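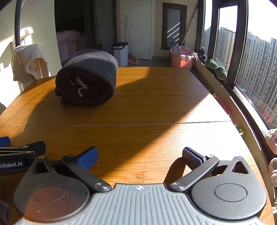
Rolled dark fabric on a wooden table, part sun, part shade.

Sorkness Household Textile Care Records
README, release 2

Summary

This dataset holds 3078 written records of how people in and near Villton wash, dry, mend and store their household textiles. Each record covers one item from the time it entered the home to the time the record was closed. The records were gathered by I-hsuan Man and typed up and checked by Mei-kuen Chang.

Contents

items.csv - one row per item, with fibre, weave, weight class and year acquired
care.csv - one row per wash, airing or repair, linked to items.csv by item_id
homes.csv - one row per household, 336 rows, with water hardness and type of drying space
notes.txt - free text from the diaries, lightly edited for spelling

Files are UTF-8, comma separated, with a header row. Empty cells mean the diary page was left blank. The value "none" means the household wrote that no care was given.

Collection

Households kept a paper diary and posted the pages to the project office each October. Wash temperatures are the dial settings as written down and were not measured. Shrinkage was measured by the households with the supplied tape, along the warp only. Diaries with fewer than 51 weeks of entries were left out.

Fibre names follow the Tsai list. Where a label was missing, the fibre field reads "unlabelled" and the household's guess is kept in fibre_guess. Please do not merge the two columns. 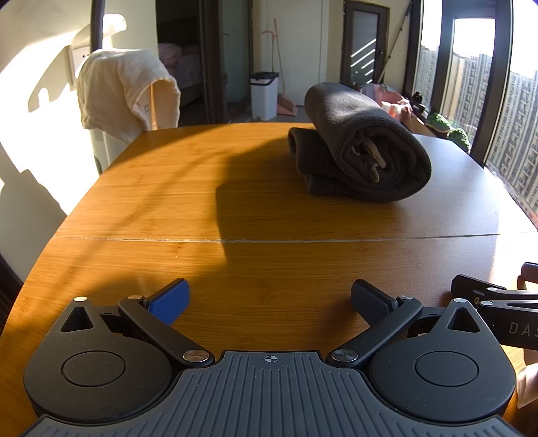
Why are wool blankets listed under two weight classes?
Release 1 used the maker's stated weight, and release 2 uses weight per square metre. Both are kept, in weight_old and weight_class, so that earlier results can be repeated.

Known problems

Curtains are under-reported. Most diaries start with bedding and many stop there.
The repair_type field mixes darning and patching in records before release 2.
Dates in care.csv are given by month only.
A batch of 200 records from the Fukent district has no water hardness value - the test strips sent there were out of date.

Suitable use

The data can support work on washing frequency, repair habits and storage. It should not be used to estimate how long a fabric lasts in general, as households chose which items to record.

Changes in release 2

Added fibre_guess and weight_old
Corrected swapped warp and weft columns in items.csv
Removed duplicate tea towel entries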